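Open day at Iltside

I took Thursday afternoon off and went over to the open day at the Iltside works. I'd wanted to see the laundry-sorting robots since the Mustolero people first mentioned them in their newsletter. It took 32 minutes on the bus from Zanstead and there was no charge to get in.

The stand I spent longest at had robot arms handling clothes on a plain white table. It was slower than I expected. We stood behind a rope and watched, and there was a screen showing what the arms' own cameras could see. 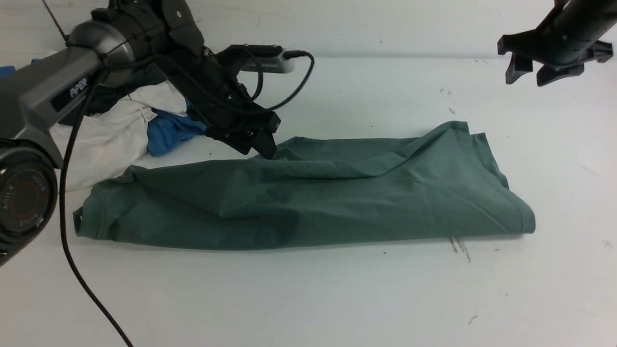 Arms at the table, with the green T-shirt laid out and more clothes behind.

Cloth is hard for a machine, we were told, as it never sits the same way twice. The team has 4,000 recorded attempts so far, and 1,125 of those were made in June. I asked what gave the most trouble and the answer was thick seams and anything ribbed – the fingers have to close on several layers at once. 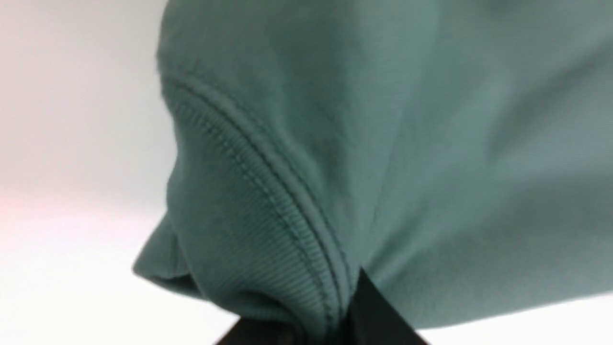
Page 2

I had a cup of tea after that and read the boards about the Figueroa building, where the project started. They were mostly about funding. Then I went back for the last half hour, when it was quieter and you could get closer to the screen.

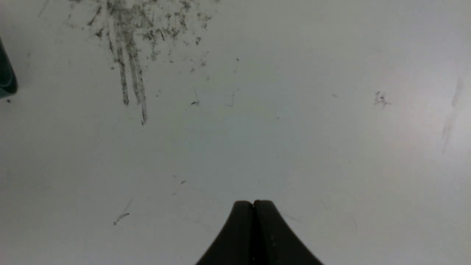
The talk at four was short and a bit technical for me, but the questions were good. One man wanted to know about fitted sheets and was told not yet. I got the ten to five bus home.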